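4.2 Furniture, floors and where people chose to sit

The second part of the survey dealt with the rooms themselves. We had expected noise to depend mostly on what was being played or said, and on how many people were present. The answers from Wondesthorpe pointed elsewhere. Of the 63 people who returned the longer form, 30 named the moving of chairs and tables as the sound that bothered them most in a shared reading room. Talking came second. Telephones, which take up much of the earlier writing on this subject, were hardly mentioned.

This agrees with what we heard in the interviews. Several people said they could stop hearing a conversation after a few minutes but could not get used to a chair leg dragged over a hard floor. One retired teacher described waiting for the next scrape while trying to finish a page. A student who used the room in the evenings said she had moved seat three times in one sitting, each time to get further from the door, and had ended up next to the radiator, where the pipes knocked.

We therefore went back to the sound recordings made in November and marked each short loud event by hand. Marking was done by two of the authors working apart, and then compared. Where we disagreed, the event was left out. The rules for what counted as an event are the same as in Section 3.3: a rise of at least 10 decibels over the background level, lasting less than two seconds. Coughs and sneezes were marked separately and are not used in this section.

Two rooms were compared. The first, which staff call Mustard after the old colour of its walls, has a hard floor and tables that stand in rows. The second, Ruchti, is carpeted over most of its area, with a hard strip along the window side. Both rooms have the same opening hours and are used by much the same people. Ruchti is slightly smaller and has a lower ceiling.

In Mustard, loud events came in groups. They were most common in the ten minutes after the hour, when people arrived and left, and again shortly before closing. In Ruchti the pattern was flatter. Arrivals could still be heard, mainly from the door closer, but they were not followed by the run of chair noises found in Mustard. On the hard strip in Ruchti, the events looked much more like those in Mustard, although the strip holds only a few seats. We take this as a sign that the floor covering matters more than the size of the room, but the two cannot be fully separated with the data we have.

Tables turned out to be a harder case than chairs. A chair is moved every time somebody sits down, while a table is moved seldom, and usually by a small amount. People nudge a table when they cross their legs under it, when they lean on one end, or when they pull it closer to reach a socket. The sound is lower in pitch and often falls under our limit for a loud event, so the counts given here are too low for tables. In the interviews, people complained about tables that rocked more often than about tables that scraped.

The way a table stands on the floor has some bearing on this. A single central post with a flat base tends to rock but rarely drags. Four separate legs drag more easily, and each leg that is short or worn makes a small knock when weight is put on the top. Square legs without a pad meet the floor along their edges once the table is tilted even slightly, and this gave the sharpest sounds in our trials (see Section 4.4). Figure 3 relates to this point.
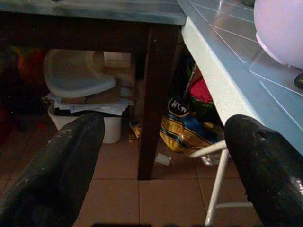
Figure 3. Dark square table leg meeting the floor, with the pale grayish-blue tabletop at upper edge.

Felt pads are the cheapest remedy and the one most often tried. At Wondesthorpe they had been fitted to all the chairs in Mustard before our study began, but many had come off. Rok Bošković, who looks after the building, told us that pads with adhesive backs lasted a few months at best and that the ones held with a nail lasted longer but could mark the floor when the felt wore through. He had stopped replacing them one by one. Instead, he keeps a box of them and does a whole row of chairs together when the reading room is closed.

We asked all respondents whether they would prefer a carpeted room if both were open and had free seats. Almost 100 people answered this question on the short form, and most said yes. A good number added that they would still choose Mustard on dark afternoons for the larger windows. Light and a place to plug in a computer were the two reasons given most often for putting up with noise. This fits with the seat counts in Section 3, where the window places in Mustard filled first at almost every hour, including the hours that were loudest.

There are limits to what can be said from two rooms in one building. The people who filled in the forms were those who had kept coming, and anyone driven away by the noise would not have been asked. The recordings cover a single month, when coats and wet shoes add sounds of their own. A repeat in early summer would help, and would also show whether open windows hide some of the chair noise under the sound of the street.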